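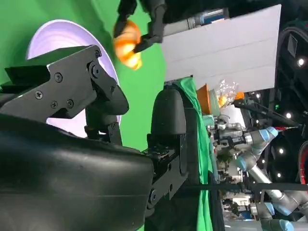
Backdrops, Cloth and Lighting

Subject: Re: Green spill on shiny subjects, and a cloth that won't hang flat
List: Olusside tabletop list
Date: Sat 10 February

> I have now ironed the same piece of green cloth four times this week, which
> is more than I have ironed any shirt since college. It looks lovely on the
> ironing board. Then I hang it, and by lunch it has folds in it again, and
> the keyer treats every fold as a separate country.
>
> My other problem is that anything glossy I put in front of it goes a bit
> green around the edges. I tried a glazed pear and it looked seasick. I've
> got one round light and a sheet of white foam board and no more money until
> the end of the month. The Stergiou catalog says I need a "complete tabletop
> solution" for 428 dollars. Do I?

No. I own most of a complete tabletop solution and it lives behind the water heater.

Folds first. Stop ironing. Or iron if it calms you, but folds that come back by lunch are usually coming from the way the thing hangs. If you've pinned it at two corners, it will sag between the pins and make a fan shape, and no amount of steam will talk it out of that. Put clips all the way along the top edge, closer together than seems reasonable, and then weight the bottom. I use a length of curtain chain in a hem I sewed so badly that I keep it facing the wall.

Then ask yourself whether the fold is anywhere near the subject. My setup is in the picture at the top, and you'll notice the cloth under the white board hangs in folds like a theater curtain. I don't care. That part gets masked out. The green I do care about is the bright stretch behind the light and behind the orange thing, and that's the part I fuss over. I wasted most of last winter getting an entire drape smooth so that I could crop away two thirds of it.

Now the seasick pear. Shiny things reflect whatever is around them, and you've surrounded yours with green. Some things to try, cheapest first:

Move the subject away from the cloth. Farther than that. I started with 12 inches between them and got limes no matter what fruit I put in. At 39 inches most of the trouble had packed up and gone home. My table isn't that deep, so the cloth moved to the far wall and I now have to walk sideways to get to the closet.

Cover any green you aren't using. If the cloth runs forward under the subject and you're keying only the background, throw something neutral over the front of it.

Use the white board you already have, and tilt it. Standing straight up, mine mostly lit the ceiling, which didn't need the help. Tip it until you see the highlight on the subject go clean, then prop it there and don't breathe on it. Mine has a few faint lines across it and they've never shown up in anything I shot.

Choose your color. Orange is a friendly subject on green, which is why so much of my test footage involves something soft, orange and glossy. It picks up yellowish highlights that look fairly natural. Pears are asking for trouble. A green pear on a green cloth is a hole in the shape of a pear.

About the round light: one is enough to learn on, but have a look at its color before you blame the cloth. Mine comes out on the lavender side of white in pictures. I had a Norkari panel before it that went the other way, and everything I owned looked like it had been left in a sunny window since the seventies. Whatever yours does, set the white balance by hand with the light on and leave it there. Auto will see all that green and panic.

I'd also keep the light itself out of the shot if you can. I say this as a person whose light is sitting right there against the green. The glow washes out the cloth next to it, and the keyer has opinions about that too.

If you do come into money, skip the catalog and buy more cloth. Panderix used to sell a matte knit that hardly creases, 20 dollars for a piece bigger than you'd want to fold alone. I don't know if they still carry it. Someone on the list bought some last February and complained only about the smell, so maybe that person could speak up.

Send us the pear when it's feeling better.

--
Olusside tabletop list. Please trim your quotes. No attachments over the limit, even pretty ones.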